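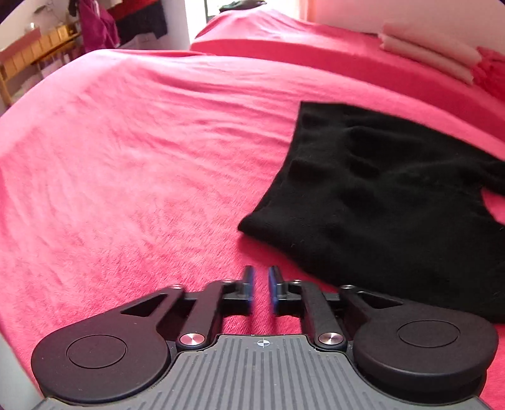
Call for participants: student project on folding clothes with a gripper

We are the Tinell group, a student project in our second year, and we are searching for eight people who want to join us from June. Our topic is simple to say and difficult to do: we want to teach a robot arm to fold clothes on a bed. Before the arm can learn, people must show the work many times with a gripper held in the hand.

Our collection is called Jutura. It has 448 recordings at the moment, and the goal for the end of the project is 1234. For this we need more hands and more homes. Black knitwear on a soft blanket is the kind of task we want more of, as the fabric bunches easily and the edges are not easy to find.
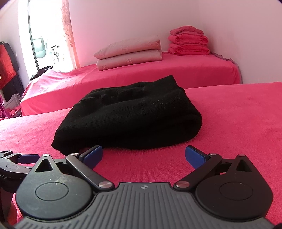
What you will do

You come to one training session on Saturday, at 10:00, and learn to use the gripper. After this you record at your own home, two evenings per week, for five weeks. You choose the clothes by yourself – shirts, sweaters, towels, all are welcome. Once per week we meet in the club room, look at the recordings together and mark the grasps.

Who can apply

Students of any subject, from the first year on. You do not need to know programming. Patience is more important, and you should be able to carry a small case by bus. If you like to write code, please tell us, because the Toom team (they train the model) has two free places.

What we offer

Each participant receives 220 euros after the last recording, and a certificate with the hours. The gripper is lent for free. Your name will not be stored with the recordings.

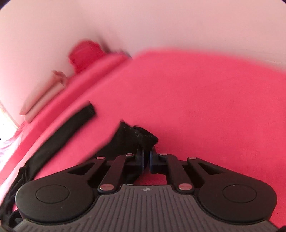
Picking up black fabric from the red cover.

How to apply

Write a short letter, half a page is enough, and leave it at the Situnness office, room 2983, or give it to one of us at the weekly meeting. Please write which evenings you are free and what size your bed or table is. Questions about the training go to Lilla Szénási, questions about payment to Dayana Restrepo. We answer every letter within one week.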